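Home | Browse A-Z | Hardware | Random entry | Log in

Heat spreader

A heat spreader is the metal lid on top of a computer processor. If you've ever bought a desktop chip, it's the part with the writing on it, and for years I thought it was the chip. It isn't! The silicon itself (people call it the die) is a much smaller piece hiding underneath.

What it does

The die makes a lot of heat in a tiny area, and the lid carries that heat sideways so the cooler has a bigger patch to pull from. Most lids are copper with a thin coat of nickel, so they look silver. The lid also protects the die, which is brittle and chips easily at the corners - I cracked one on an old bare-die board in my Pestley days and I still wince.

Between die and lid there's either solder or a soft paste. Solder moves heat better. Paste is cheaper and can dry out over the years.

Taking it off

Some hobbyists pry the lid off to swap the paste, and they call this delidding. My friend Randa Srour swears by it and got 12 degrees back on her gaming machine. I wouldn't try it on a soldered chip unless you enjoy buying new ones.

Reading the lid

The maker's name, the model number and some batch codes are usually printed or etched right into the metal. Thermal paste covers all of it once the cooler is on, so write the model down first. Wipe old paste off with rubbing alcohol and a lint-free cloth, and go easy near the edges.

See also: Thermal paste, Heat sink, CPU socket

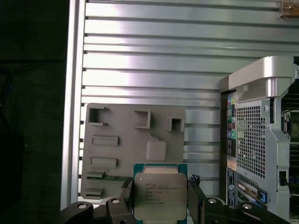 Noura Haddad
Hardware editor, Sostach

Last updated August 22, 2020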